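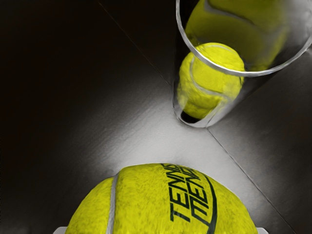
Why are tennis balls fuzzy?

I got asked this by my nephew Nahuel in the car, and I said "um, so they're soft?" and he gave me a look. So I went and found out, and now I get to tell you!

Let's start with the bit you can't see. Under the fuzz there's a hollow rubber ball, made from two halves stuck together like the two halves of a chocolate egg. The air inside is squashed in tighter than the air outside. When the ball hits the ground it goes a bit flat on the bottom, then all that squashed air and stretchy rubber push back, and up it goes. Boing.

Now for the fuzz. It's called felt, and it's usually wool mixed with nylon. All those tiny hairs grab at the air as the ball flies along, and that slows it down (scientists call this drag). A bald ball would zoom off the racquet so fast that you'd hardly have time to swing back. The hairs also help the strings grip the ball, so good players can make it spin and dip and do sneaky things.

What about the curvy white line?

That's the seam. The felt comes in two pieces, each shaped a bit like a dog bone or a fat number 8, and they wrap around each other to cover the whole ball. The line is where they meet. Put your finger on one and follow it. You'll end up right back where you started!

Were they always yellow?

Nope. They used to be white or black. Then people started watching tennis on colour TV, and a white ball was pretty hard to spot, so in the 1970s the bright yellow-green ones came in. My friend Grażyna says they're green. I say yellow. We've been arguing for 3 years.

Try it yourself

Find an old tennis ball and a new one. Ask a grown-up to hold them both at the same height, over something hard like a driveway, and let go at the same time. Which one bounces higher? Old balls slowly leak their air, even when they're just sitting in the shed. Mine barely got up to my knee, and then the dog took it.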